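Progress report to Plavwood, second period
Door opening in simulation, mobile two-arm platform
Zdeňka Ondrejka
Aug 5, 2022

Hi all,

You asked for something you could read over a coffee, so I've kept the tables in the annex and I'm just going to tell you how it's going. Short version: the method is working better than I'd hoped on lever handles, it's still bad on knobs, and we're a bit behind on moving anything to the real machine. The money is fine (more on that near the end, I know that's the bit some of you scroll to).

Where we were in May

When I wrote the last report we had one policy that could drive up to a door, put a gripper on the handle, and then mostly get stuck. It would push down, the latch would let go, and the robot would keep pushing down as if nothing had happened. Or it would start pulling before the handle had turned far enough and end up tugging on a latched door. We'd trained it on whole demonstrations from start to finish, and the trouble was that the interesting moment in a door opening is tiny. You've got a long boring approach, a very short bit where the handle turns and the latch clears, and then a long boring swing. The policy got very good at the boring bits.

So the plan for this period was to stop treating it as one long job. Oten (our nickname for the training setup, for anyone new to the reports) now splits every demonstration at the points where contact changes: gripper meets handle, handle starts to move, latch clears, door starts to move. The learner sees the same data, but the short stretches in the middle get sampled far more often than their length would earn them. It's a simple idea and I felt a little silly that we hadn't tried it in the spring.

What we did

First we needed more demonstrations, and better ones. We collected 700 in simulation, with a person driving both arms and the base through a headset. That sounds like a lot of fun and it is for the first hour or so. After that your neck starts to hurt and you begin to hate doors. Hrnčiar, our demo recorder, got a rewrite along the way, because the old version was saving the arm positions and the base position on slightly different clocks. You wouldn't notice it when watching a replay, but the learner noticed. When we fixed the timing, the jitter we'd been seeing at the handle went away almost completely, and I'd spent weeks blaming the gripper model for it.

Of those 700, we threw out 152. Most of the bad ones were recorded before the clock fix and couldn't be repaired properly. The rest were messy driving: arms brushing the frame, the base rolling back before the gripper had a decent hold, that sort of thing. I went back and forth on whether to keep the messy ones, as there's a decent argument that a robot should see a few recoveries. In the end I kept the demonstrations where the driver made a mistake and fixed it, and dropped the ones where they made a mistake and gave up.

We also did a proper job of the rooms this time. The old test space was a grey box with a door in it. Every policy we trained there learned that the door was the only brown thing in the world, and then fell over as soon as we gave it a room with a brown floor. The new rooms are dressed up as ordinary offices and homes, with furniture and windows and things on the walls, and there's another room past the doorway so that the view changes once the door starts to open. That last part mattered more than I expected. With a blank void behind the door, the policy could tell it was open from the sudden patch of black. With a real room there it has to pay attention to the door. 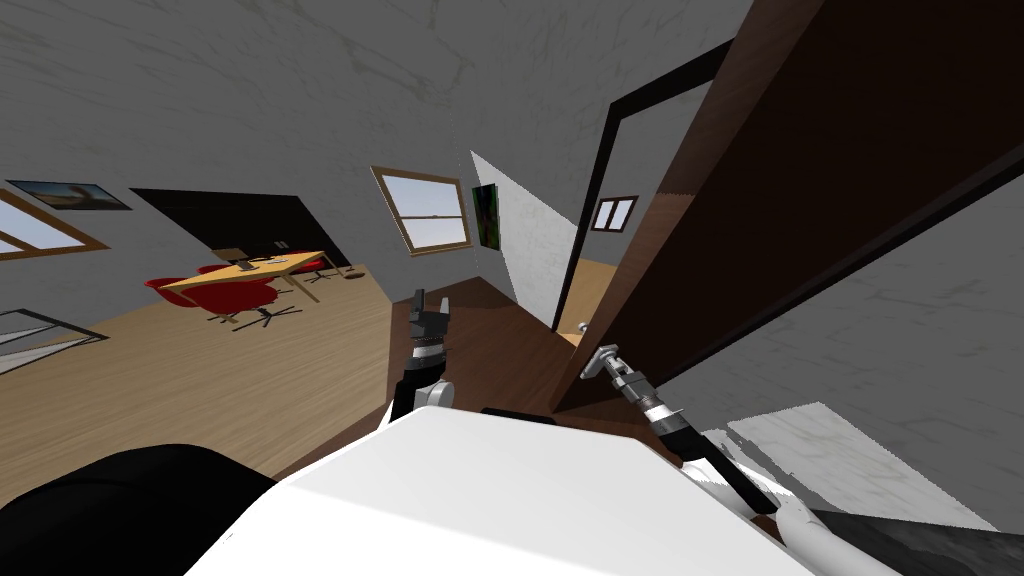 The other big change is in how the base and the arms share the work. In the old setup we let the learner command everything at once, every step, and it loved to use the base for tiny corrections. In simulation you can get away with that. On the real platform the base has a bit of slop in the wheels and takes a moment to get going, so a policy that leans on the base for fine work is going to be miserable to transfer. Now the base gets its targets more slowly and the arms pick up the difference. I tried 3 different rates and settled on the middle one, which was the least exciting result of the whole period but saves us arguing about it later.

How well it works

On lever handles, the split-up version is clearly ahead of the May version. The stuck-at-the-latch failure used to be the main way a run ended, and now I have to go looking for it. What we get more of, as you'd expect, are the failures that come later on: the gripper slips off the lever once the door has started to move, or the arm runs out of reach during the swing. The second of these is really a planning problem and I don't think more data will fix it by itself. The base has to start moving earlier, and our drivers don't do it early enough in the demonstrations either (me included, I checked).

Doors that open away from the robot are easier than doors that open towards it. No surprise there, as you can just drive through. For the pull doors the robot has to back up and swing around the edge, and the neat trick is to get the second arm behind the door and let go of the handle. Some of the runs do this now, and when it works it looks lovely. It isn't reliable enough for me to brag about yet. The hand-over is the obvious next place to split the demonstrations, and we've started labelling it.

Round knobs are still bad. Our grippers only have so much to squeeze with and the simulator's idea of friction on a curved surface is generous in some directions and stingy in others. I could tune it until the numbers looked nice, but then we'd only be learning about my tuning. I'd like to park knobs until we've measured a few real ones. If anyone at your end feels strongly about knobs, please tell me soon!

One thing that didn't work at all, and I want it written down so we don't try it again next year: we gave the learner a signal for how far the handle had turned, read straight out of the simulator. Results went up nicely. Then we took the signal away at test time, as we'd have to on the real robot, and the policy was worse than if it had never seen it. It had learned to wait for a number and it went on waiting. There are cleverer ways to use that kind of extra information during training and I've got a couple of papers on my pile, but I've put it at the bottom of the list.

The real robot

I'd promised you a first hardware trial by now and we haven't had one. Busex, who are building the new wrist mounts, delivered late and then two of the mounts had the bolt pattern mirrored. They were very good about it and the replacements are here and fit. So the arms are on, the cables are routed, and the safety stop has been signed off. I've driven the platform by hand up to our practice door and opened it with the headset, so at least the chain from person to robot works.

What we haven't done is let a policy drive it. I'd rather spend a couple of weeks replaying recorded demonstrations on the hardware first, at low speed, to see how far the real arms drift from the simulated ones. If the drift at the handle is small we go straight to the policy. If it's large we'll need a calibration step, and I've set aside time for that in the new plan so it won't be another slip.

I do have one worry here. In simulation a door that gets pulled too hard just stops. A real one pulls back, and the arm, the base and the hinges all have opinions about who should give way. We've put a force limit on the wrist which drops the grip if things get too heated. It's set very low at the moment and will probably annoy us by letting go of perfectly good doors, but I'll take that over a bent arm.

Money and people

Spending is where it should be. We were a little over on computing, as the new rooms take longer to render than the grey box did, and a little under on travel because I skipped the spring workshop to finish the recorder. The two roughly cancel out. I'd like your okay to move what's left of the travel line over to computing for the rest of the year. The form is in the annex and only needs a signature.

We now have 2 people trained to drive demonstrations as well as me, which has made a huge difference to how quickly we can get a batch done and also to my neck. They've got different habits, too. One always comes at the handle from above and the other from the side, and the policy seems to be better for having seen both. I'd like to look into that properly at some point, maybe as a small student project, if you can spare the desk.

What's next

The first job is the replay work on the hardware, as above. Alongside it we'll finish labelling the hand-over between the arms and retrain with that split included. I also want to record a fresh batch of pull doors where the driver makes a point of moving the base early, to see if the reach problem gets smaller. It's a cheap test and we can do it while the robot is busy with something else.

After that I'd like to try a few door closers, the heavy sprung kind you get in office corridors, as those are what your own building is full of and I assume that's what you'd like to see opened in the end. I haven't promised anything on closers in the plan. They change the whole feel of the swing, and I suspect we'll need both arms for every one of them.

Anyone who'd like to come by and drive a few doors is very welcome. Give me a day's warning so I can charge the headset, and wear something you don't mind getting warm in.

Cheers,
Zdeňka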